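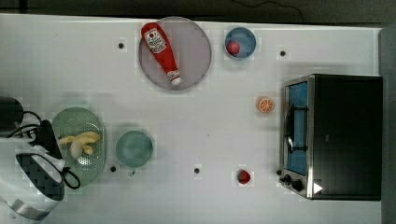 A Day at the Stondex Effects Shop in Toledo

The Stondex shop opens its doors to the public once a year, and this year's open day fell on Friday, July 27, 2018. It sits in a former bottling warehouse south of the river in Toledo, Ohio, and the only sign is a sheet of paper taped inside the office window. I drove past it twice. Parking was on the gravel lot across the street, two dollars in a coffee can.

Stondex builds miniatures, breakaway props and prosthetics for low-budget horror and science fiction films. Most of its recent work went into Kullach, the mine picture that played a handful of Midwest festivals in June and is still looking for a wider release. If you saw it, the collapsing shaft in the last twenty minutes was built and wrecked in this building.

Doors opened at ten. The first tour was full, so I waited in the front hall, where old one-sheets are hung along one wall and a monitor plays the company's effects reel without sound. The reel runs long. I recognized three titles.

Our guide was Rosalind Pettigrew, who has been shop supervisor for nine years. She started us in the mold room. There is a long bench of plaster face casts, each with the actor's initials and a date penciled on the back, and shelves of silicone in five-gallon pails. She explained how a cast is taken, how long a performer has to sit still for it, and why the shop stopped using alginate for full heads. Someone asked what the most expensive item in the room was. She pointed to the vacuum chamber and said the second most expensive was the floor drain.

The miniatures bay takes up the back half of the warehouse. The mine shaft from Kullach was built at one-sixth scale, and what is left of it stands on a steel cart near the loading door. The crew made two complete shafts in case the first take failed. It did. A support beam let go early and the dust charge went off after everything was already on the ground. The second take is the one in the film. The collapse was shot at 300 frames per second and the rocks are mostly carved foam with a skin of plaster, plus real gravel for the small stuff. Pettigrew said they made 400 timber props for the shaft walls and cut partway through every one by hand.

I had expected more computers. There is one room with six workstations, used for cleanup and wire removal, and the staff in there were friendly but plainly busy. We got a look at a before-and-after of the elevator scene and then moved on.

Lunch was from a taco truck in the alley. The line was slow, and the shaded seats went early. If you go next year, eat before you come or bring something.

At one o'clock there was a talk in the screening room by Kirsten Grímsdóttir, who directed Kullach and is now preparing her second feature, Ralerari. She spoke for forty minutes and took questions for another twenty. A good part of it was about money. Kullach was meant to shoot in an actual mine, but the insurance quote came back higher than the whole effects budget, so the underground scenes moved to a stage and the exteriors were done at a quarry over nine nights.

She was careful about Ralerari. She would say that it takes place on a ferry, that the cast is small, and that she wants the creature to be a performer in a suit for every shot above the waterline. Stondex has the contract for the suit. A clay study of the head was on a stand beside her, covered with a towel, and it stayed covered. No photographs were allowed during this part.

She also showed four minutes of unfinished footage, a camera test on a car deck with only two lamps burning. It had no effects in it and no dialogue. The sound was temporary, mostly engine noise, and it worked well on the big speakers. The audience question I would have asked came from a man in the back row, who wanted to know whether she would keep the same cinematographer. She will.

The afternoon had two demonstrations. The first was breakaway glass. A technician poured a small pane, then broke one made the day before over a sandbag so we could hear the difference from the real thing. The second was blood mixing, which drew the largest crowd of the day. They gave out the recipe for the basic kind on a photocopied sheet. It stains cotton, and the sheet says so in capital letters.

Pettigrew put attendance at 1,000 when I asked on the way out, up from the year before. It felt busy in the hallways and comfortable everywhere else. The screening room is the exception. Get there half an hour ahead of any talk.

Admission was free, and tours were first come, first served. The building has a ramp at the loading door, but the prosthetics loft is up a flight of stairs, and I saw no elevator. Children under twelve were not allowed in the mold room. T-shirts were sold at the front desk, cash only, and the larger sizes had run out by the time the talk ended.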